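Ticket: Plolteldale refurb bench, drive removal cell, purchase query
Status: open, on hold for budget

Before we commit to a second arm from Kong I want it written down why I'm not convinced. Their quote assumes 2,000 desktops a year through the cell. We handled 735 last year, and not all of those had drives worth pulling.

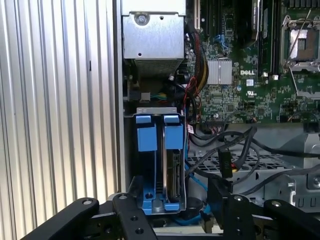
Gripper at the drive cage, Dell desktop, side panel off.

The sales sheet says "any caddy". I'd like to know which ones they tried. Blue plastic carriers with release tabs are one pattern, and we get plenty of others in from Lusten. Cables are my other worry. No price has been given for spare fingers. 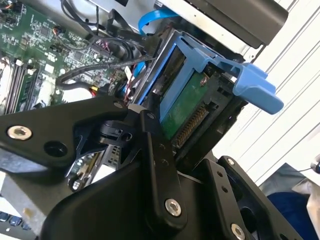 Hatitz: Your payback sum leaves out bench wages. Put those in and 1,000 units a year covers it. I'd still ask for a longer trial.

Wages are in, line 16 of the sheet. What isn't in is the person who stands by to clear faults. Kong count that as zero and I don't believe them. I've asked for the fault log from the loan period, raw, with no summary.

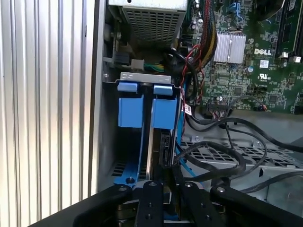
Lusten, July 2019
Log not received. Kong sent a brochure and a revised quote with the support contract moved to year two. The total is the same.

Action: no order raised. Asked again for the log and a price for fingers.
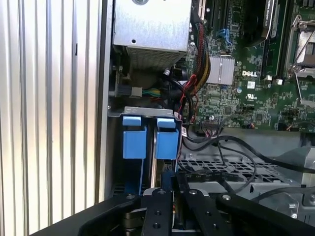 If neither turns up, I suggest we keep the one arm on hire until January and spend the rest on a second manual bench. Leave this ticket open.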